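Drenau Women sign goalkeeper Khrystyna Holovko from Horobets

Drenau Football Club is pleased to announce the signing of goalkeeper Khrystyna Holovko from Horobets. The player has agreed a contract of two years and will wear the club colors until the end of the 2020 season.

Holovko, 21, passed her medical examination this week and has already trained with her new teammates. The transfer fee will stay private by wish of both clubs.

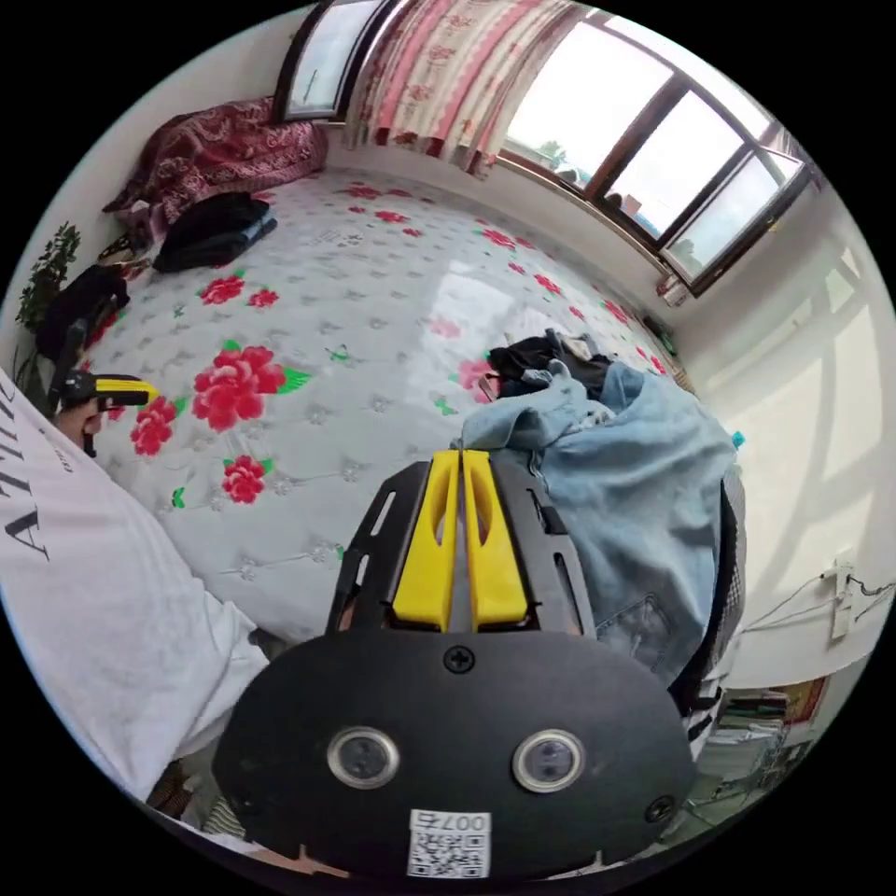

Page last changed: 24 February 2019

The goalkeeper came through the youth school of Horobets and made her first appearance for the senior team at the age of 17. In the last season she was first choice in the league and in the cup, and she kept her goal closed in five matches in a row during the autumn. Several clubs asked for her in the winter, among them Clidlow, who were in talks with Horobets until the middle of January. The player preferred the offer from Drenau.

Head coach Savita Tomar has followed Holovko for a long time and saw her play in person twice before the club made its offer.

"Khrystyna is brave when the ball comes high into the box, and she is calm with her feet," said Tomar. "We like to start our attacks from the goalkeeper, so for us this second part is very important. She is still young and she will make mistakes, as every goalkeeper does. We will give her the time. I told her that the place in the team is open and she must fight for it like everybody."

Holovko said that the talk with the coach helped her to decide.

"I had one long call with Savita and she asked me many questions about how I see the game," said Holovko. "After this call I told my family that I want to go. I left good friends in Horobets and I am thankful to the club for all the years. Now I want to learn the names of everyone here and to play as soon as possible. My English is better than my first kick in training, the girls laughed a lot about that one."

The new goalkeeper takes the shirt with number 21, the same as her age. She can be in the squad already for the opening home match against Balladix if the registration papers arrive from the league office in time. The club sent all documents on the day of signing and expects the answer before the match.
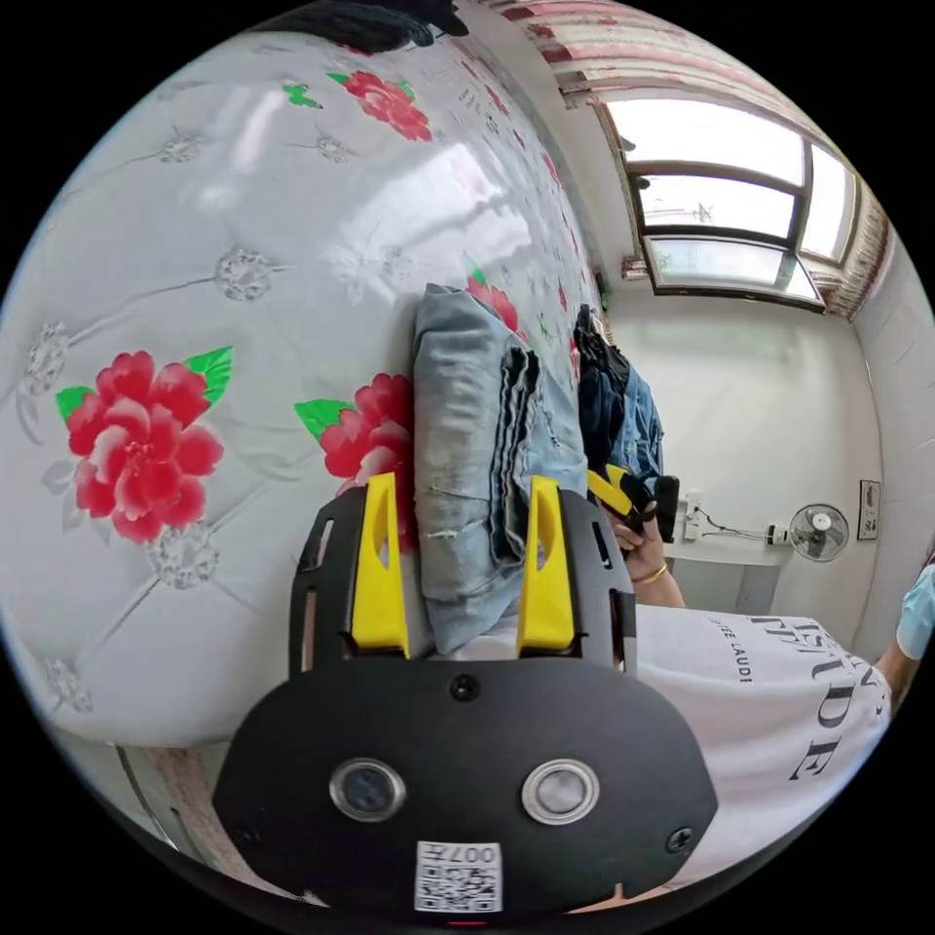 Light blue jeans, folded.

Drenau finished the last season in the middle of the table and conceded too many goals in away matches. To make the defense stronger was the first task of the winter for the sporting department. With the arrival of Holovko the club now has three goalkeepers in the senior team, and no further transfer in this position is planned.

Tickets for the match against Balladix are on sale at the club office and at the stadium gate. The small stand is open for this match and offers 680 seats. Children under 12 enter free together with an adult. Holders of a season ticket keep their usual seats and do not need to book again.

After the final whistle Holovko and the head coach will meet supporters next to the main entrance. Journalists who wish to speak with the player are asked to write to the press office of Drenau Football Club not later than two days before the match. Interviews are possible in English and Ukrainian.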